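Search news and products
Enter keyword

Clernico adds suturing practice service for two-arm surgical robots

Feb 16, 2021 | 2 min read

Clernico has opened orders for Flemance, a bench practice service for teams that run two-arm robotic instruments. The service covers tissue pads, suture packs, and scored video review of each session. It is sold by subscription, with 40 sessions in the base plan.
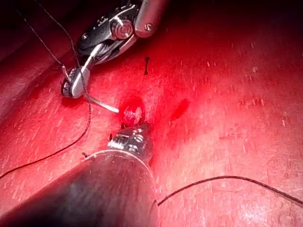
Customers supply their own robot. Clernico ships the consumables and a mounting tray, and its reviewers return a marked-up recording within 2 working days. Scoring covers needle angle, bite spacing, thread handling, and knot security. Each item is reported separately – there is no combined grade.

The standard exercise is a row of interrupted stitches along a straight incision. Users who finish it can request longer cuts or a running stitch at no added cost. 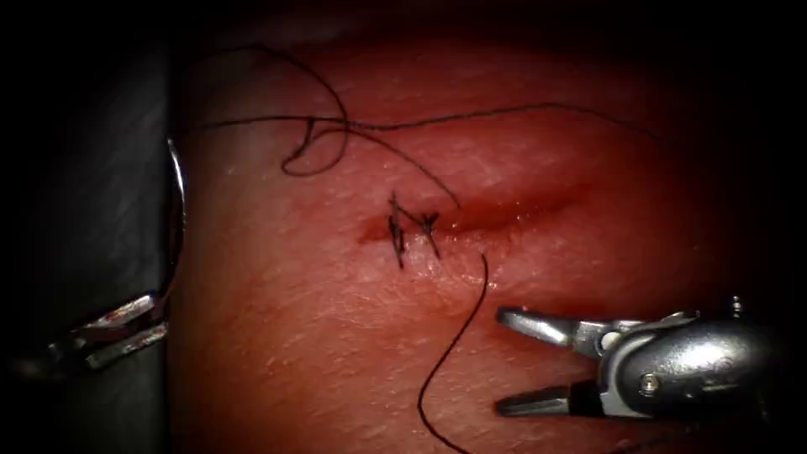 "Most of the time lost in a session is lost on thread management," said Wekesa Okoth, product lead for Flemance. "Driving the needle is the short part. We score the handoffs and the slack, and we send back the clips where it went wrong."

Clernico tested the service at its Dranberg lab starting in September. Reviewers there scored some 200 recorded sessions before the scoring sheet was fixed. Two reviewers working separately gave matching scores on 91 percent of items.

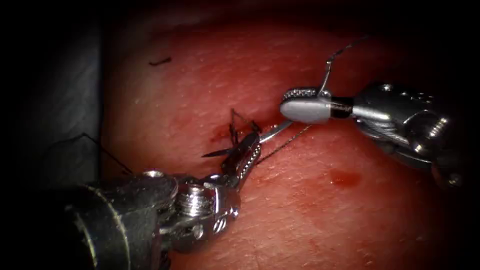
Peninah Kashindye, who manages the review desk, said knot security caused most of the disagreements. The sheet now asks for a view from the side of the work area as well as the close view at the instrument. Sites with only one camera can still subscribe, but knot items will be returned unscored.

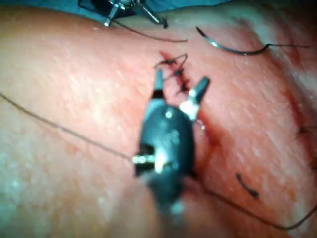 Replacement pads and suture packs can be ordered separately. Clernico has not published a price for sites with more than one robot – those are quoted on request. The service is for practice only and does not count toward certification.

Related items
Sheehan updates instrument tray line
Dranberg lab adds second review room
Choosing suture packs for bench practice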